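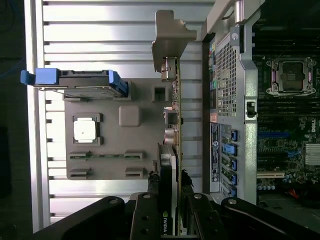

Notes for the Mevberg visit, afternoon group

Read this before you get on the bus, or on the bus, or at the very latest in the lobby at Bornedville while I am signing you all in. The visit is to the disassembly line at Mevberg, where retired office computers come in by the pallet and leave as sorted parts. The bay we care about is the one where a robot works on an open desktop PC. Last term's class expected it to be about speed and came home talking about grip. Think about a graphics card for a minute. It is long and thin, with a black shroud on one side, a green board full of small components that would rather not be squeezed, and a metal bracket at one end with a bent tab made to catch on things. The gripper has two fingers and has to hold all of that upright, next to a chassis full of other people's engineering decisions. You could do it with your own hand while talking about lunch. By the end of the afternoon you should be able to say why.

What you will see

Seraina Brunner runs the demonstration. She takes the cell through one machine slowly, then again at working pace, and she stops when asked. Please ask. She told me the last school group stood in silence for 17 minutes and then wanted to know where the vending machine was (second floor, cards only).

The order of work on the day is: side cover, drive carrier, expansion cards, memory, cooler. It may change if a machine turns up with a stuck latch. Stuck latches are the best part of the visit and I hope you get one.

Terms you will need

Wrist camera. A small camera that rides along with the gripper. It sees the part from close up, and it also sees a good deal of the gripper, which you have to plan for.

Compliance. How much the arm gives when it pushes on something. Too little and the slot cracks. Too much and the card stays where it is while the robot feels it has done its best.

Expansion-slot latch. The piece that holds a card's bracket at the rear wall. Every manufacturer has invented its own, apparently without telephoning the others.

Cycle time. From first touch to part in the tray. Ask whether the figure you are given includes failures. Then ask again, politely.

Numbers from the pre-visit sheet

The cell's trial run covered 1,000 machines. The Eberhard controller stores 500 grasp attempts before it starts writing over the oldest ones, so anything interesting has to be copied out by hand – Cyrill Grabner does this, and he will tell you about it. The tray at the end holds 19 cards.

To hand in

One page. Pick a single part from the demonstration and write down where you would put two fingers on it, and where you would never put them. Add a sketch. I have received sketches in which the robot had a face, and they were marked like the others.

Then one paragraph on the latches: would you have the robot open them, or a person? Bunudby, the firm that supplies the trays, still uses a person for its own scrap machines, and its reasons are in the reading packet. You may disagree with them. You may not skip them.

Practical

Closed shoes. Long hair tied back. Stay behind the yellow line, including your phone, including your arm when it is holding your phone. The bus leaves at 3:30 and the driver does not share my interest in follow-up questions.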